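Husotar
Publicamos en este hilo las normas de buena práctica para la recogida de demostraciones con pinzas de mano, en su segunda versión. Sustituyen a las anteriores y se aplican a todos los equipos que trabajen en sala, propios o de entidades asociadas.

1/14
Ámbito. Las normas cubren las tareas domésticas registradas con pinzas manuales portadas por una persona: lavabo, mesa auxiliar, banco y aseo. Los brazos fijos siguen rigiéndose por el protocolo Makberg, que no cambia.

2/14
Responsable de sesión. Cada sesión tendrá una sola persona responsable, identificada en el parte antes de empezar. Puede detener cualquier grabación sin consultar. Quien opera las pinzas no ejerce a la vez de responsable.

3/14
Marcadores. Las caras impresas de los cubos deben estar limpias, sin dobleces ni cinta superpuesta. Un cubo que se mueva en su soporte se retira y se anota. No se admite recolocarlo a mano y continuar con la misma calibración.

4/14
Cables. Los de las pinzas se llevan a lo largo del antebrazo, con holgura suficiente para extender el brazo por completo. Antes de la primera toma, el operador hará el recorrido entero de la tarea con las pinzas abiertas y sin tocar ningún objeto.
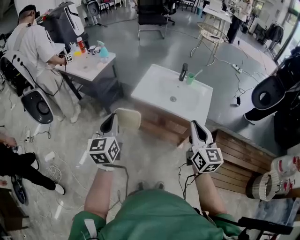 5/14
El mismo recorrido de prueba sirve para comprobar el alcance. Si para llegar al fondo del lavabo hay que apoyar el cuerpo en el mueble, se modifica la posición de partida y se repite la prueba. La posición definitiva se marca en el suelo.

6/14
Suelo. Los cables de alimentación y las regletas quedarán fuera de las zonas de paso. Cuando no sea posible, se fijarán con canaleta baja. Los cables sueltos que crucen el recorrido de un operador son motivo de suspensión de la toma.

7/14
Puestos contiguos. Se permite trabajar en paralelo siempre que los operadores no compartan objetos durante una toma. Todo traslado de objetos entre puestos se hace en la pausa y consta en el parte.

8/14
Personas ajenas a la tarea. Pueden permanecer en la sala, pero no situarse entre el operador y el puesto. Los rostros captados por cualquier cámara se difuminan antes de que el material salga del servidor local. Esta obligación no admite excepciones por plazo de entrega.

9/14
Yemas. Las superficies de contacto se revisan al inicio y cada 51 tomas. Se sustituyen por parejas, nunca de una en una, y el cambio obliga a repetir la comprobación de apertura y cierre. El modelo de referencia es el Vomel en vigor.

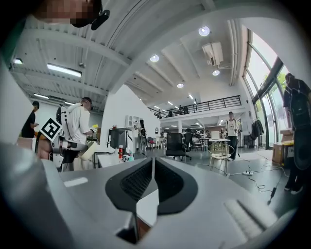
Vista desde una pinza de mano, con las dos yemas en primer término y la sala de trabajo al fondo.

10/14
Óptica. La lente de cada pinza se limpia con paño seco al comienzo de la sesión y después de cada tarea con agua o jabón. Si la imagen presenta manchas en la zona de las yemas, se descartan las tomas desde la última comprobación válida.

11/14
Descansos. Ningún operador superará los 51 minutos seguidos con las dos pinzas. El descanso no se acumula ni se compensa al final de la jornada. La responsabilidad de hacerlo cumplir recae en la persona responsable de sesión.

12/14
Tomas fallidas. Se conservan y se etiquetan como tales. No se borran en sala. La decisión de excluirlas corresponde al equipo de revisión, coordinado por Filippos Tsolakis, y se comunica por escrito en un plazo de 7 días.

13/14
Agradecemos las observaciones recibidas del grupo Jiang sobre el apartado de marcadores, incorporadas casi en su totalidad. Queda pendiente su propuesta de unificar el formato del parte, que se tratará en la revisión de mayo.

14/14
Entrada en vigor: abril de 2025. Las consultas sobre interpretación deben dirigirse a Sotiris Sfakianakis, responsable de normas, por los canales habituales. El texto íntegro y la plantilla del parte están disponibles en el área de documentación.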